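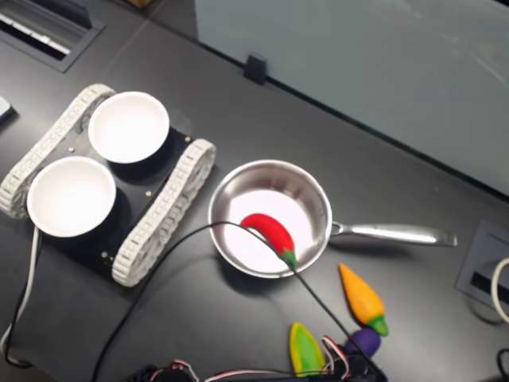 Soft Toys and Play Food, Session 2: The Vegetable Set
Handout by Carla Chamoun

Hi everyone, and welcome back! Last time we got as far as felt berries, so now we move up to vegetables, and I'm starting you on the chili pepper. It's a crescent with a point at one end and a green cap at the other, and if you can sew that you can sew most of the garden.

Cut two crescents, right sides together, and leave the cap end open for stuffing. Clip the inside curve before you turn it (I skipped this for years and all my peppers had wrinkles). Push the stuffing down into the tip with a chopstick, tiny bits at a time.

The carrot is easier. One cone, orange, gathered at the wide end, with the green leafy top stitched in last. For the eggplant, go fuller in the bottom third and stay with a good strong purple. Pale purple reads as a plum, as Eino found out in May!

A word on size. Kids want to cook with these, so hold your pattern against a real saucepan before you cut. A pepper should lie down inside the pan with room to stir. Ulises made a gorgeous one that only fit standing up, and his niece was not impressed.

Colors: keep each vegetable to two at most. Yellow with green is lovely for the leaf-shaped ones, and it looks great next to red and orange.

For next session please bring:
2 finished vegetables, any kind
your pattern pieces, labeled
sharp scissors (the class pair is awful)

Misaki has the spare green felt if you run out, just ask her. Reading is the chapter on curved seams, page 173 on.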